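**Hulow project — progress report to the Kunen fund, second period**
Work package: Good practice rules for recording human hand work for robot training

Dear program team,

With this report we inform you about what was done since our last letter in December, what is late, and what we ask you to decide. The budget table is sent separately, as you wished.

### 1. Where we stand

The goal of the work package did not change. We write a set of rules for persons and firms who record manual office tasks, so that the recordings can be used later to train two-armed robots. The first draft had 75 rules. This was too many, and the two test sites, Lanz and Vallow, told us that their staff stopped reading before the end. We merged the rules that said the same thing in different words, and the second draft has 40.

In this period 2290 recordings were checked against the second draft. The check was done by hand, with a short form for each recording. Most of the failures come from four rules:

- **Rule 6, wrist markers.** The marker bands must sit over the sleeve and must not turn during the task. At Lanz the bands were often put on before the jacket, and then the jacket covered them.
- **Rule 11, speed of the hands.** The rule asks for "natural speed". Now we see that this word is not clear enough.
- **Rule 19, readable documents.** No paper with private data may be used on the table.
- **Rule 27, end of task.** The person must rest both hands for a moment before the recording is stopped. Many people forget it.

### 2. Paper handling tasks

The paper tasks are the most difficult part of our work, and we spent more time on them than was planned. Sheets bend, they stick together, and they hide each other. When a person lifts two stacks from a mixed pile, one in each hand, the hands move fast and the print on the pages becomes gray streaks. For privacy this blur is even welcome, but for the training it is a problem, as the edges of the sheets are no longer sharp. We also found that blur must never be counted as protection of data: the sheets that stay lying on the pile can be much clearer than the ones in the hands.

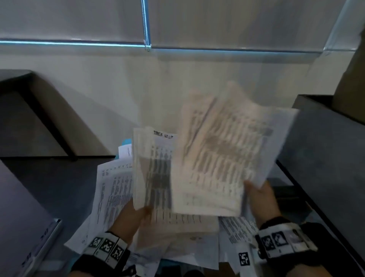 Vallow objected to this part of the draft and wrote to us that a rule on speed will make people move like actors, and that a robot trained on such slow hands will be of no use in a real office. In their opinion the shutter time of the camera should be regulated, and the person should be left in peace.

We took this objection seriously, and we agree with one half of it. The new text of rule 11 has no words about speed for the person. It says that the site must test its light and its camera setting with a quick paper movement before the first session, and keep the test recording. We did not remove the rule fully, as Vallow proposed, because Lanz has older cameras where the setting cannot be changed. For such cameras a brighter room is accepted as the solution.

Rule 19 was made stricter. Printed tables and lists are allowed only when they were made for the recording or were already public. The person responsible at the site signs this before the session — not after it, as was done until now.

### 3. What is late

The translation of the rules for the second language is not started. We waited for the final wording of rules 11 and 19, and it made no sense to pay for a translation two times. The visit to Lanz was also moved, on their request, and we expect to do it early in the next period.

### 4. What we ask from you

We would like to use up to 4 days of the travel budget for a second visit to Vallow, where the new camera test can be tried with their staff. The total sum stays the same. Please tell us also if the fund wants to see the check forms themselves, or if the summary is sufficient.

The third draft will be sent to both sites together with a one-page sheet for the wall, with only the rules that a person needs during the session.

With kind regards,
The Hulow project office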